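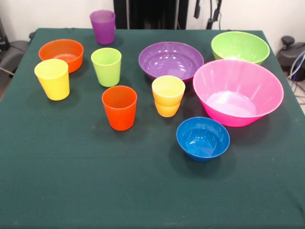
Plastic cups and bowls: which of the usual tips are worth your time

Every household page has the same advice about coloured plastic tumblers, and most of it has been copied from one site to the next without anyone washing a cup. I've had a mixed lot of them in the kitchen for seven years, bought in dribs and drabs from the market at Hunurville, and I've tried the tips I could be bothered with. Some hold up. A fair few don't.

One colour per person

The idea is that each kid gets a colour, so you stop washing a fresh cup every time somebody wants a drink of water. Yellow for one, purple for another, and so on. It works for a couple of weeks. Then a visitor takes the purple one, there's an argument, and you're back where you started. If you want to try it, don't buy shades that sit close together. A pale yellow and a golden yellow look different enough when they're side by side, but at the back of a dim cupboard they're the same cup.

Stacking

Tapered tumblers nest, and that's the main reason to own them. What the tip sheets leave out is that they jam. Put one away with a bit of water in it, press another one down on top, and you'll be swearing at the pair of them by breakfast. Dry them properly first. I keep my stacks to four, which is as many as I can lift out with one hand without the bottom one dropping off.

If two are already stuck, stand the lower one in warm water and put cold water in the upper one. Give it a minute and twist. Don't lever them apart with a knife. I've seen this recommended and it's a good way to cut a rim or yourself. Annelies Willems wrote in to say a drop of dish soap run around the join does the job by itself. I tried that and got one pair out of three, so I'd still start with the water.

Cloudiness

Vinegar, they all say. Vinegar will shift hard water film, yes. It won't do a thing for scratches, and most cloudy plastic is scratched. Rub a bit of vinegar on one spot, rinse, dry it and look. If that spot is no clearer than the rest, you can stop there and save the bottle for your chips. See-through colours show the wear much sooner than solid ones in my kitchen, so think about that before you pay extra for the pretty ones.

Stains and smells

Tomato sauce in a plastic bowl is a losing game. Baking soda paste lightens the mark. Leaving the bowl on a sunny windowsill for an afternoon lightens it a bit more, and I was surprised by that one. Neither gets it back to new. Buy the bowls in orange or red if you eat a lot of spaghetti and forget about it.

For smells, the crumpled newspaper trick (stuff it in, leave overnight) did nothing I could notice. Airing the bowl on the rack with no lid on it did as well or better.

Dishwasher

Look at the bottom before you trust the label on the packet. If there's no dishwasher mark, wash by hand. If there is one, use the top rack anyway. Sem De Haan swears he's run his on the bottom rack since August with no trouble, and good luck to him. Mine came out with a wobble.

Under them, on the table

A cloth is fine for a kids' table. A thick one with a bit of grip keeps light cups from skating about, and a dark green hides juice better than white ever will. It also hides crumbs, so you'll think the table is clean when it isn't. Shake it outside before it goes in the wash. Smooth the creases too, as a tall tumbler on a ridge will go over at the first elbow.

When to chuck them

Cracks, a sticky feel that won't wash off, or a rim gone rough. I don't go by age. The claim that you must replace the lot every year seems to come mostly from people who sell cups.

Old ones are still good for pegs, paint water, seedlings (drill a hole in the base) and scooping out potting mix. I wouldn't use them for nails and screws, they tip too easily.

Last updated May 27, 2023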